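How to Run a Robot Demo at an Open Day Without Making Anyone Cry
Posted 21/02/2020 in Workshop Notes

Trateck opens the Vulstead workshop to the public once a year, in February, when it's too hot to do real work anyway. I have now run the manipulation bench at enough of these to have opinions. The following is the procedure I use, written up because I got asked for it in the car park and promised I would, which is how most documentation comes to exist.

It assumes you have one arm, one table, a two-finger gripper with a camera at the wrist, and a public who would prefer it to make them a coffee.

What you'll need

A table bolted to something that doesn't move
An arm you trust, or at least one whose faults you know by name
Objects for it to handle, plus spares
A big screen showing the wrist camera
Gaffer tape for the floor
A stop button within reach of a person who isn't talking
Water, for you

Step 1: Pick a boring task

The temptation is to do something flash. Resist. One year we had the arm pour lemonade, and the Jiang Street side of the workshop had ants until Easter. A demo has to run all day with strangers leaning on the barrier, and what survives that is dull work done on recognisable things.

We settled on desk power gear: power boards, travel adapters, USB chargers, leads. Everyone in the room owns a drawer of it and feels guilty about the drawer. Tell them the robot is going to sort out the drawer and they lean in. The task itself is to pick one item, move it to a clear spot on the table, let go, and go back for the next. It won't win you a research prize. It will hold a ten-year-old for five minutes, and I've seen keynote talks do worse.

Leave the mains out of it. Nothing on the table should be connected to a wall, and you should say so loudly and often, as at least one parent per group will be looking at you in a certain way.

Step 2: Choose colours like a kindergarten teacher

Lay in bright gear. I was snobby about this for years and put out grey and black boards, and on the big screen it looked like footage of a car park at night. Now I buy the loudest colours the discount shop has. Pink is good. Teal is good. Anything with a dragon on it will get its own fan club by mid-morning.

Bright gear also makes your commentary easier. "It's going for the pink one" is a sentence that works on everybody. "It's attempting a top-down grasp on the second multi-outlet unit" works on the three people who were going to apply for a job anyway.

Step 3: Lay out the table

Put the thing you want picked up first where the open fingers naturally come down. Then arrange the difficult customers further out, and leave clear space between them for the fingers to fit. Long boards go on a diagonal. Don't ask me to justify it; our arm sulks when they're square to the edge.

Coil your cables. A coiled cable is one object. An uncoiled cable is between one and nine objects depending on how the planner is feeling, and it will choose the busiest part of the day to find out. That said, leave a couple of leads trailing. If everything's perfectly neat the audience assumes it's rigged, and the engineers in the audience are sure of it.
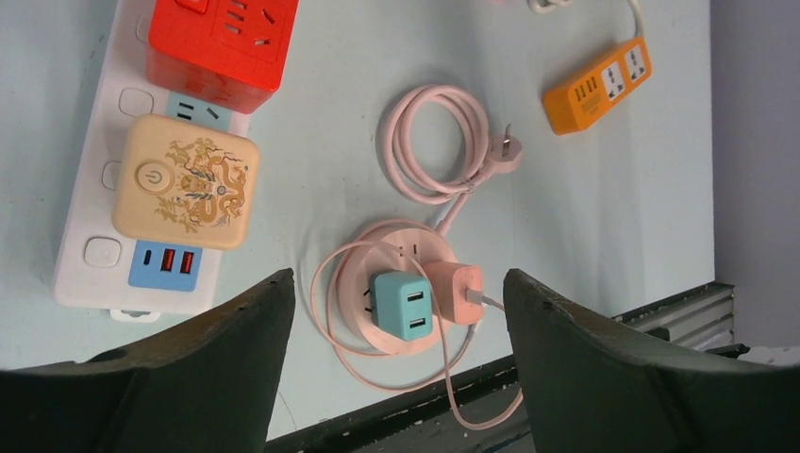

Once you're happy with the layout, run the whole cycle with the room empty. Then run it again with the roller door open, the lights on and the sun coming in wherever the sun comes in at your place. Ours hits the table mid-morning and turns pale objects into a white smear on the screen. We hang a shadecloth. It has a picture of a marlin on it and I've stopped apologising.

Step 4: Set the speed, then halve it

Whatever speed you use in the lab is too fast for a crowd. I don't mean unsafe, you'll have sorted your safety limits well before the doors open and had them signed off by whoever signs those things where you are. I mean it's too fast to talk over. People need time to notice the fingers open, see where they're heading and make a bet with their brother about it.

We use Brandine to sequence the bench. It has a demo profile that holds the arm still for a moment above each object before it descends. The pause does nothing technically. It's pure theatre and I won't hear a word against it.

Step 5: Tape the floor

Tape a line two metres back from the table and put the barrier on it. Put the screen above head height behind the bench, angled down. The bench top on ours is 65 centimetres off the floor, low enough that small kids can see onto it from the barrier, and low enough that you'll have a sore back by lunch.

Mark a spot for yourself too. You will drift. Everyone drifts. By the third group I am usually standing directly between the public and the thing they came to see, gesturing.

Step 6: Explain the camera before anything moves

People look at the arm, then the screen, and don't connect the two. Do it for them. Wave your hand in front of the wrist camera with the arm parked and disarmed, and wait for the penny to drop. The fingers come up from the bottom of the picture, so it looks as if you're wearing the robot, and kids get that instantly. Adults tend to ask whether it's recording. Have your answer ready and make sure it's true. (Ours is a live feed and we put a sign up saying so.)

This is also the time to own up to the state of the gripper. A wrist camera is unkind to fingertips. Every nick and scuff is up there on the big screen at the size of a dinner plate, and somebody will ask if it's broken. Wear on the pads is wear on the pads. I tell them it's like the toes of their school shoes and move along.
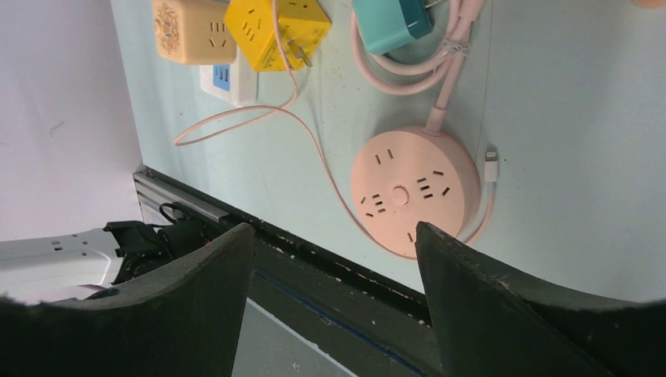

Wrist camera view: round pink power strip, with the gripper fingers open below it.

Step 7: Talk less than you'd like

My script used to have a section on inverse kinematics. I delivered it to a scout group once and could hear the shadecloth flapping. The current script goes:

Say what the job is.
Say what the camera sees.
Ask the group which thing it'll go for.
Shut up while it does it.
Take questions.

The fourth line is the hard one. A pick attempt in silence has real tension to it, and the presenter will feel an overwhelming need to fill it with facts about torque. Hold the water bottle. Drink from it if you have to.

If you're letting visitors choose the object, let them choose from a short list you've already tested. A free choice is a lovely idea, and it always ends with someone pointing at the thin white lead.

Step 8: Fail in public, properly

It will drop something. Decide now what you'll say, and don't make it a joke at the robot's expense every time; by mid-afternoon you'll sound like a tired uncle. I say what I think went wrong: the finger caught a rim, or the pads closed on a cable along with the block. If I don't know, I say that. Missed grasps get the best questions of the day, and I've been accused of staging them. I wish I had that kind of control over it.

Don't reach in to help. You know the rule, I know the rule, and you'll still feel your arm start to move. Stop the bench, wait until it shows stopped, and only then fix the object. Do it slowly so people see the order you do it in. Someone's kid is going to work in a factory one day.

Step 9: Manage the queue

We had 39 names on the booking sheet this year and then the actual crowd, who had not heard of the booking sheet. Small groups, short runs, straight through and out past the sausage sizzle. If you can, put the exit on the far side from the entrance. If you can't, put something mildly interesting next to the exit. A box of dead grippers worked well for us, with a sign saying PLEASE TOUCH, and I did get most of it back.

Questions you will get

Will it take my job? Ask what they do. Usually the conversation gets better from there.

Is it AI? Some of it. Point at which bit. If you can't point at which bit, have a think about that before you open the doors.

How much was it? "More than my car" is accurate in my case and seems to satisfy people.

Can it plug one in? Ours can't do that reliably and I don't attempt it in front of the public.

Can it make coffee? No.

Packing down

Park the arm, power off, lock out. Photograph the table before you clear it if the layout worked, so next year's you doesn't have to reinvent it from a biro sketch on a raffle ticket. Bag the small chargers separately from the boards. Wipe the pads. Roll up the floor tape the same night; leave it until morning and it becomes part of the building.

The shadecloth goes in the blue tub, under the extension leads. Marlin side in.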